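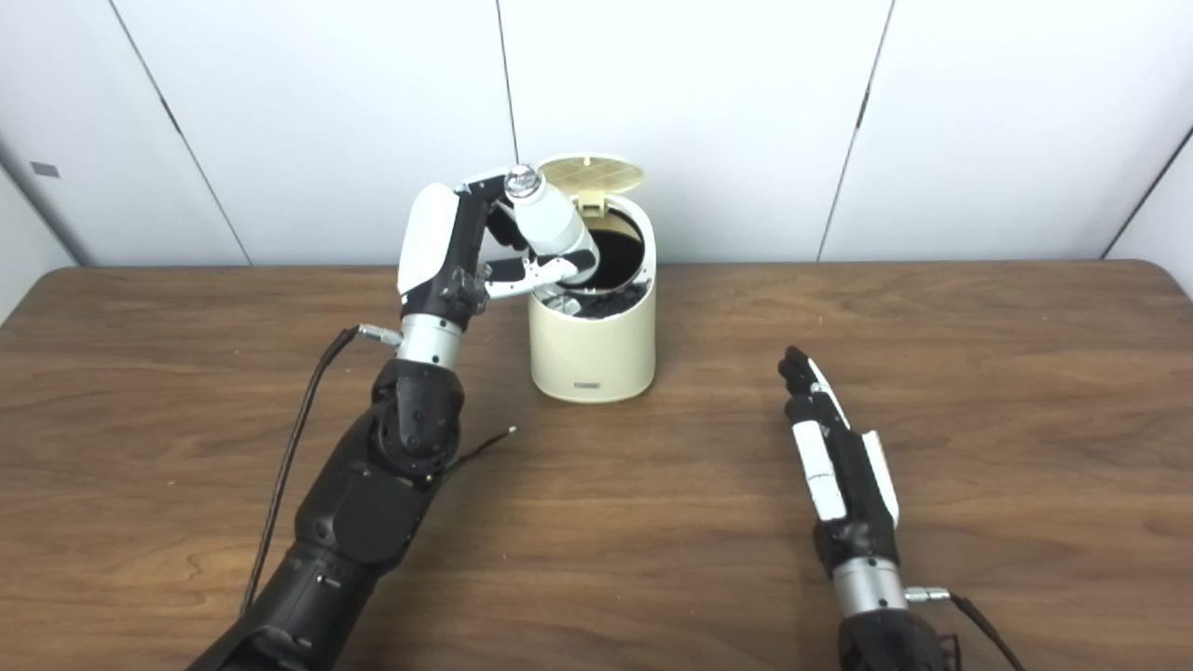 Small bin on the table: notes after 12 days

4 Oct 2024

The under-sink bin in our kitchen holds 21 liters and goes out when it is full. With mostly dry packaging in it, that takes most of a week. Anything with a damp residue sits in there for the same period, and by the end of September the cabinet smelled of old vitamin coating and dish soap.

The change I made is minor. A cream-colored bin with a hinged lid now stands on the table, and small empties go into it first. It gets emptied every 4 days whether it is full or not.

Lid

The lid is round, flips up on a hinge and tilts back past vertical, so one hand is enough to load the bin. The face of the lid has a grid of fine perforations. I have no airflow data for these. I did put a square of carbon felt in the lid on day one and have not noticed any smell with it closed.

Opening

The mouth is the limiting dimension. The bin is short and the opening is a good deal narrower than a kitchen bin's, so it accepts small bottles, tubes, blister packs and tea bags. A small white plastic bottle with a metallic-looking cap goes in without trouble if it is angled through the opening. Dropped in flat, the same bottle can bridge the rim and stay there. Larger containers go straight under the sink.

Caps

Our building's collection takes plastic bottles with the cap removed when the cap is a different material. I was inconsistent about this. The current procedure:

1. Check the bottle is empty. Invert it over the bin for a few seconds if in doubt.
2. Unscrew the cap and check it with a magnet.
3. Cap to the metal jar if the magnet holds. Otherwise it goes in with the mixed plastics.
4. Bottle into the small bin.

Step 2 is the one that gets skipped. A silver-gray finish says little about the material, and several caps I had been treating as metal were coated plastic. The magnet now hangs on the side of the fridge nearest the table. It will miss aluminum, and for those I go by weight and sound.

Position

I tried the bin at the window end first and moved it back toward the paneled wall. Against the wall the open lid needs clearance behind it, so leave a gap. On the wood surface it slides a little when the lid is flipped up hard. Four felt pads made that worse and I replaced them with rubber ones.
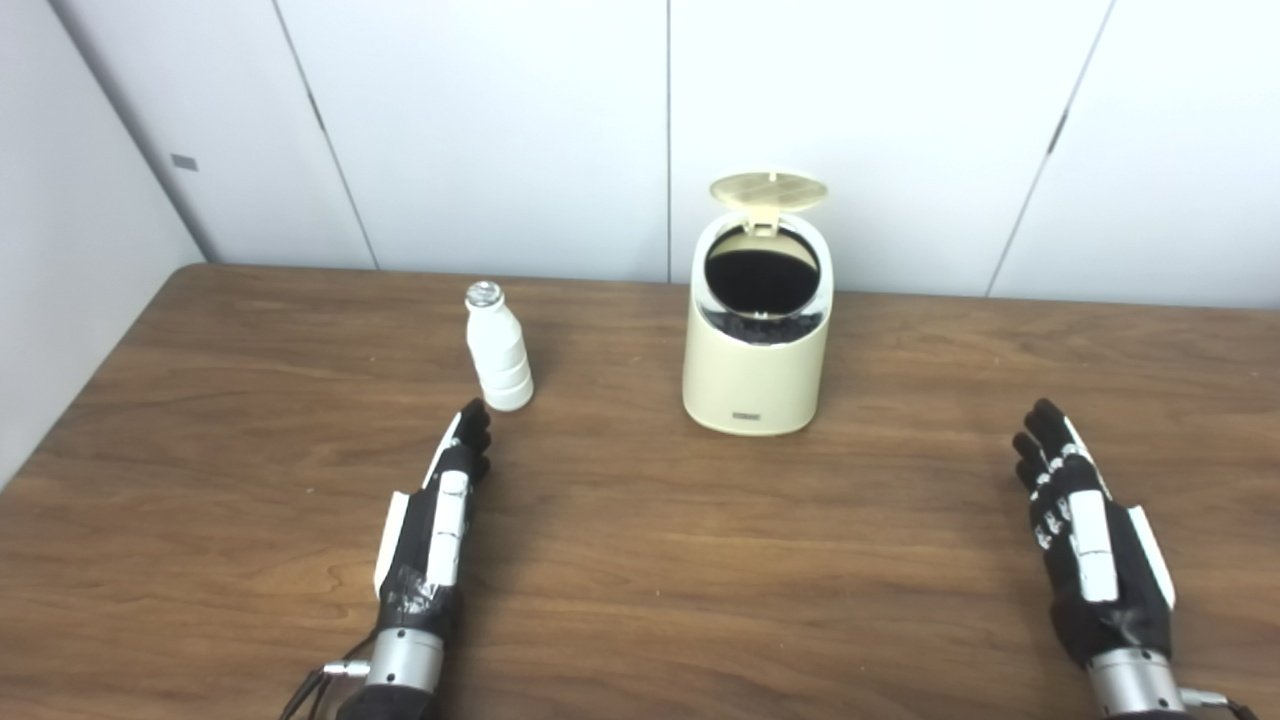 Inna Kravets wrote in to say that she ran a table bin for 15 weeks without a liner and went back to using one, as rinsing the inside took longer than changing a bag. She also keeps her caps in the same bin and sorts them at the end, over a tray.

I will try the tray. The liner question depends on how much wet material goes in, and ours is mostly tea bags. Next change is to move those to the compost and see whether the 4-day interval can be extended.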